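Painting the hallway stripes, or how I lost a bank holiday

I have wanted a striped hallway for years. I blame a magazine I read at the dentist's, which had a long thin hall in someone's farmhouse done in wide bands of putty and cream, with a row of pegs and a bench and nothing else. Mine is also long and thin, so that was me convinced. The pegs I already had. The bench is still a wish.

I did it in August while the weather was good enough to keep the front door open all day (paint fumes and I do not get on). The two colours are both from Mavedon, a chalky off-white called Huet and a sort of mushroomy pink-brown called Stunula, which sounds like a skin complaint but is gorgeous on the wall. I tried Romo first in place of the Stunula and it went properly lilac by teatime, so do buy the tester pots and do look at them at seven in the evening with the lamp on! I painted mine on lining paper and moved it up and down the hall for two weeks like a lunatic.

Right, the wall itself. I gave the whole thing two coats of Huet and left it overnight. My friend Oona Suominen had done stripes in her box room and told me to work out the widths on paper before going anywhere near the wall, and I'm glad I listened, as my first idea was to start at one end with a ruler and hope. The long wall is 1,447 millimetres from the door frame to the corner on one side of the radiator, and a good bit longer on the other, so the two halves were never going to match. In the end I treated the short side as its own little wall and put seven stripes on it, starting and finishing on the Stunula, and then I carried the same width along the other side until I hit the stairs. The last stripe there is a thin one. It lives behind the coats.

Marking up took the longest. I used a long spirit level and a pencil, very faint, and then low-tack tape on the outside of each line so the stripe stayed the full width. I put a tiny cross of tape inside every stripe that was meant to stay pale, and I would beg you to do the same, as by mid-afternoon everything looks like everything else and I still managed to load up the roller and head for the wrong one.

The other thing Oona swears by is running a thin coat of your base colour along the edge of the tape before you go in with the dark one. Any paint that creeps under is the colour that's there already, so you get a crisp line. I did this on every stripe apart from the first two, when I was impatient, and I had to touch those up later with a child's paintbrush and a lot of muttering. Pull the tape while the last coat is still a little bit tacky, slowly, back on itself. I did it at eleven at night in my socks with the radio on and it was the most satisfying half hour of my whole summer.

The whole lot came to £86, including the tape, a new roller sleeve and the tester pots (even the lilac one). I already had the tray and dust sheets. Compared with the wallpaper I'd been mooning over I'm very pleased with that, and there's enough Stunula left in the tin to do the inside of the cupboard under the stairs, should I ever get it empty.

Do I love it? I do. The hall feels taller and much less like a corridor you hurry through. The skirting now looks shabby next to it, of course, so that's gone on the list, and the old brass hooks need a polish. Timothée Delaunay left a comment on my last post asking whether stripes would work in a room with a sloping ceiling – I think they would, Timothée, but I'd run them only on the straight walls and leave the slope plain. Send me a picture if you have a go!

Next time I'm hoping to show you the bench, if I can find one narrow enough. Everything I've measured so far sticks out past the bottom stair, and I'm not walking sideways to my own kitchen, however pretty the thing is.
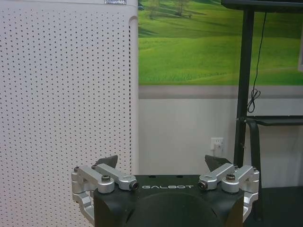
Galbot gripper, close up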